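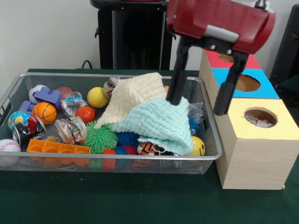

## Is pressing tofu really worth it?

**Fung-ping Tseng**, January 10, 2021

Every vegan recipe I open says to press the tofu under something heavy for ages. I did it with two blocks last night and left two alone. Same marinade, same pan. My husband couldn't pick which was which, and neither could I. Is this a real step or does everybody just copy it from each other? I buy the Verstead extra firm, if that matters.

**leblanc_kitchen**

It matters a lot. Extra firm has hardly any water left to squeeze out. Try it with a plain firm block and you'll see a puddle. I'd skip the press for yours and bake the cubes at 400 on a bare sheet. Cornstarch does more for the crust than any stack of cookbooks. I also don't buy the claim that pressed tofu soaks up marinade "like a sponge." Cut one open and look. It's white inside.

**Widia**

freeze it. thaw it. squeeze with your hands. done

**soupforsix**

I pressed mine for years, then stopped in November and only noticed in one dish, a scramble, where the wet block went to mush. For frying I pat it with a towel. Those spring-loaded presses look like a waste of money to me, but I haven't owned one.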